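Skirnel to Open Shared Office Building in Former Hulholm Savings Bank

85 private offices and a ground-floor public hall will open to tenants and residents in October

HULHOLM — Skirnel, the operator of shared office buildings, will open its newest location in October in the former savings bank on Ouali Street. The building has been closed to the public for 20 years. It will offer 85 private offices on four upper floors, along with meeting rooms, a mail room and a ground-floor hall that residents of Hulholm can use without a membership.

Leases are available now. Tenants can sign for terms of three months or longer, and offices range from single rooms to suites for teams of nine. Rent includes heat, power, internet service, cleaning and use of the meeting rooms up to a monthly limit set by the size of the office.

"We had a waiting list at our Dultetti building before we started looking here," said Fadwa Amrani, managing director of Skirnel. "A lot of the people on it were driving in from Hulholm every morning. They told us they would rather work closer to home, so we went looking for a building that could hold them."

The company received 423 inquiries about the Hulholm site during the first month of advertising. Of those, 347 came from businesses with fewer than five employees. Bookkeepers, translators and small design firms made up a large share of the list. Skirnel changed its floor plans in response, splitting several large suites on the third floor into one- and two-person rooms.

Waste and recycling are handled by the building. Cleaning crews empty trash cans every evening, and each floor has a collection point for paper, cans and plastic bottles. Refill taps are located next to the elevators.

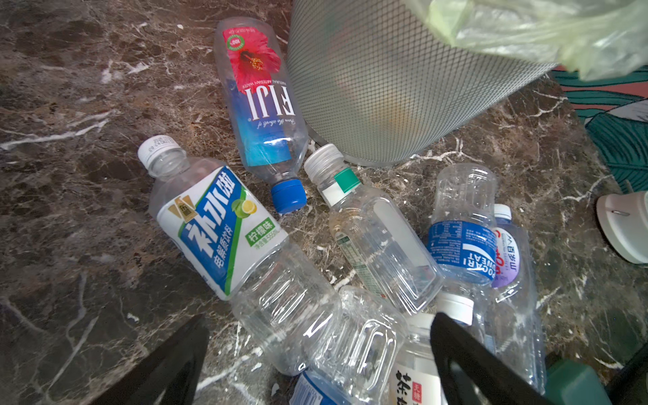

What Has Changed in the Building

The work took just under two years. Most of the money went into things visitors will not notice: new wiring, a new boiler, fire doors on every landing and a second stairway at the rear. The elevators have been replaced and now reach the basement, where there is storage for bicycles. The entrance on the north side has been rebuilt with a ramp and automatic doors.

The banking hall keeps its original ceiling height. The teller windows had been taken out by an earlier owner and were not rebuilt. In their place is a long reception desk, staffed from 7:30 a.m. to 6 p.m. Tenants have access to their own offices at all hours with a key card.

The former vault is now a meeting room for 12 people. Its steel door has been fixed open and can no longer be locked.

"We went back and forth on the vault," Amrani said. "The first plan was to use it for servers. Then we walked a few future tenants through the building and every one of them asked if they could book it."

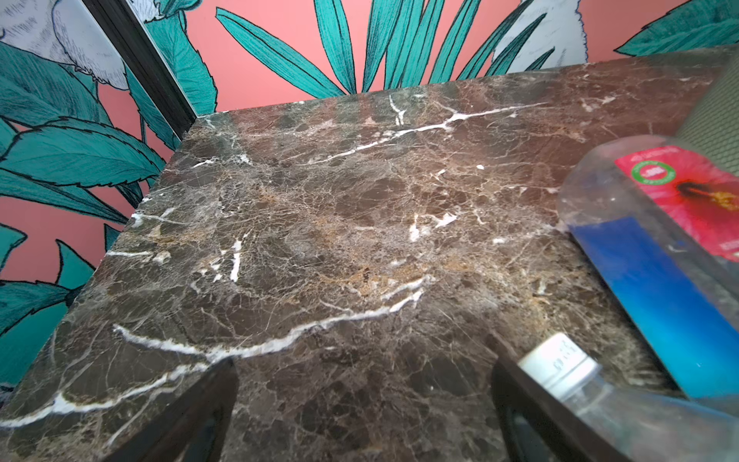

Bookings for the vault room and the other meeting rooms will be handled through the reception desk for the first few weeks. An online calendar will follow before the end of the year. Outside groups may rent meeting rooms in the evening at an hourly rate, with a reduced rate for local clubs and nonprofit organizations.

Public Hours

The ground-floor hall will be open to the public from 8 a.m. to 5 p.m. It has seating, free wireless internet and a coffee counter. Visitors do not need to register or buy anything. The hall may close early when it is booked for an event, and closings will be posted at the entrance one week ahead.

Parking is available behind the building for tenants who add it to their lease. Visitors can use the city lot across the street.

Tours for Prospective Tenants

Guided tours begin at 10 a.m. and 4 p.m. and last 40 minutes. Groups of more than six should call ahead. Floor plans and current rents are available from the Skirnel leasing office in Dultetti or by mail on request.

About Skirnel

Skirnel leases and manages shared office buildings for small companies and self-employed workers. Its first building opened in Dultetti, where the company still has its main office. The Hulholm building is its third location.

Media contact: Skirnel Press Office, Dultetti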